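News > Visitor Information > Walking and Outdoors > Press Releases

Jesar Way to reopen in full this spring, with a new northern stretch to Lillow

January
By the Jesar Way Press Desk

Print this page | E-mail this page

Walkers who have been waiting patiently for the whole of the Jesar Way to be open again will be glad to hear that the wait is nearly over. From the first week of April the path will run without a break from the old market square in Zultwood, over the Jesar ridge and down to the river at Lillow, and for the first time it will carry on along the north bank as far as the Ozoliņš ferry landing.

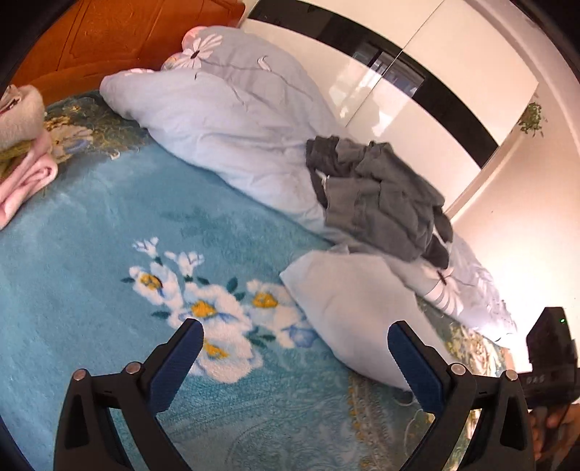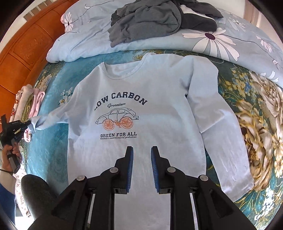
Zane Pētersons remembers walking the ridge as a child with a bag of boiled eggs and a map that had two villages in the wrong order, and told us that the new stretch is the one she has wanted to see signposted ever since. "You come out of the trees above Lillow and the whole river is there in front of you," she said. "I have done that walk in rain, in fog and once with a very bad knee, and I would still send anyone up there tomorrow."

Those who know the route will remember that the middle part, between the quarry gate and the Jesar shelter, has been closed since the winter before last, when a long spell of heavy rain carried away the bank beneath the path. Walkers have had to come down to the road and follow it for most of a morning, and while the road has its own charms (the bakery at the crossroads did very well out of it, we are told), it was never meant to be part of the walk. The bank has now been rebuilt and the path moved a little further up the slope, where the ground is firmer and the view, we think, rather better than it was before.

The new northern stretch begins at the footbridge in Lillow. It keeps close to the water for the first hour, passing the reed beds and the old boathouses, then climbs gently through birch woods before dropping back down to the ferry landing. It is an easy day for anybody used to walking and a pleasant full one for families, with a picnic meadow at the halfway point and a spring with good drinking water just beyond it. The ferry crosses on request during daylight from April to October. Ring the bell on the post and be ready to wait a few minutes, as the ferryman may well be having his lunch.

Along the entire way there are 422 new marker posts, each with a blue band at the top and an arrow cut into the side. They replace the painted stones that served for many years and that some of our regular visitors were very fond of. We were fond of them too, and we are happy to say that a good number have been left where they were, so please do keep an eye out for them, particularly on the long climb out of Zultwood. When a stone and a post disagree, follow the post.

The highest point of the walk is still the cairn on the Jesar ridge, at 1,989 feet. It can be cold up there well into May, and there is often a stiff wind even when it is warm enough for shirtsleeves down in the valley. The shelter just below the cairn has had a new roof and a new door, and there are benches inside for anyone who would like to sit down with a flask. It is not staffed and there is no water, so fill your bottles before you leave the quarry gate.

Where to stay

One of the things visitors tell us they like best about the Jesar Way is that it can be walked from one village to the next, sleeping in a proper bed each night. There are family-run guest houses in Zultwood and Lillow, and farm rooms in the hamlets between them. Most hosts will make up a packed lunch if asked the evening before, and several will take your heavier bags on to the next stop for a small charge. Rooms are not numerous on the northern side of the river, and we would gently suggest booking early for the school holidays and for the midsummer weekend, when Lillow holds its boat supper and there is hardly a spare pillow in the place.

Day visitors are every bit as welcome. The bus from Zultwood station stops at the quarry gate and at Lillow bridge, and from April there will be an extra afternoon service back from the ferry landing — something walkers have been asking us about for as long as the northern stretch has been talked of. Dogs travel free and should be kept on a lead through the sheep pastures.

The walker's booklet

To mark the reopening, a new pocket booklet has been printed, with a map of each stage, notes on the birds and flowers of the river, and a page at the back for collecting stamps from the inns and shops along the way. The first 1,000 copies will be given away free of charge from the visitor office in Zultwood and the post office in Lillow, one to each household. Last time a booklet of this kind was printed we received 2,998 requests for it, so it would be wise to call in soon. Anyone who misses out will be able to buy a copy at either place later in the spring.

Opening day

The reopening will be celebrated with a guided walk from Lillow to the ferry landing, setting off from the footbridge at 9.30 in the morning. There will be soup and rye bread at the picnic meadow, music from the Lillow school band, and a shorter stroll along the reed beds for smaller legs. There is no charge, but we do ask that you put your name down at the visitor office beforehand so that there is enough soup to go round. Stout shoes are a good idea, for the birch wood holds the wet after the thaw. The date will be announced as soon as the ferry has had its spring inspection.

Notes for editors

The Jesar Way is open to walkers all year round, weather permitting. Cycling is allowed between Lillow and the picnic meadow only. Journalists who would like to walk the new stretch before it opens are warmly invited to get in touch with the press desk at the Zultwood visitor office, where somebody will be pleased to go along with them.

Print this page | E-mail this page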